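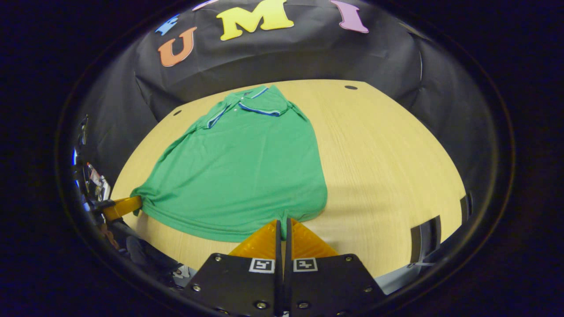

今日份绿色polo衫,两只夹爪都按住下摆了,准备开叠

1/
周日加班采数据,顺手开个串。这阵子我天天在叠衣服,叠得比我这辈子在家叠的都多(我妈看了肯定要哭)。任务听起来特别简单:双手各拿一个手持夹爪,把衣服叠好,放到一边,算一条。然后再来一条。再来一条。

2/
目前总数3,267条,全是叠上衣。三月刚开工的时候我还挺天真,跟Harish说两周搞定,他当时看我的那个眼神我现在懂了。

3/
说说polo衫。T恤是入门款,polo是另一个物种!领子翻下来那一圈比衣身厚,对折的时候它老想自己弹起来。我现在的顺序是先捏下摆往领口方向折,再收两边。Tarek坚持先收两边,我俩为这事吵了一个午饭。最后决定两种都采,但是分开打标签,别混在一起训。

4/
混着训的后果我们试过了……第一版模型叠到一半会犹豫,左手想收边,右手想对折,衣服在中间被扯成一条麻花。Anas把那段回放设成了群头像,到现在还没换。

5/
新来的同学问我手要多稳。我的体会是别太稳,也别演。正常人叠衣服什么速度你就什么速度,捏歪了就松开重新捏,这种补救的动作千万别删,模型很需要看。真正要删的是你走神发呆那种,夹着衣角停在半空想晚饭吃什么(对,是我,第505条)。

6/
夹衣角有个小技巧:指尖贴着桌面往里推一点再合,布会自己拱起一个小褶,一夹就住。从上面直直往下戳的话经常夹空,尤其是薄料子。

7/
还有摆放!每条开始前衣服都要重新铺,故意铺得不一样:歪一点,留点褶子,一边袖子压在下面。我一开始强迫症发作,每件都铺得像专柜陈列,结果50条采完Fung-ping看了一眼说,你这50条跟一条有什么区别。扎心,但是她说得对,全部重来。

8/
有人问为什么不直接遥操作机械臂。慢啊朋友们!我拿遥操作叠一件的时间,手持能叠好几件,而且换个房间换张桌子拎着就走。缺点是手腕酸,真的酸,采一个下午回去连瓶盖都不想拧。

9/
下周计划:加两个新类别,衬衫和连帽衫。衬衫我已经开始害怕了,扣子到底扣不扣还没定,Tarek说扣,我说谁家洗完的衬衫是扣着的。欢迎评论区站队。

10/
另外跪求旧衣服,颜色越杂越好,深色尤其缺,码数不限,有破洞也收。在附近的朋友私信我,请喝奶茶。我去叠下一件了,回头更新衬衫的惨状。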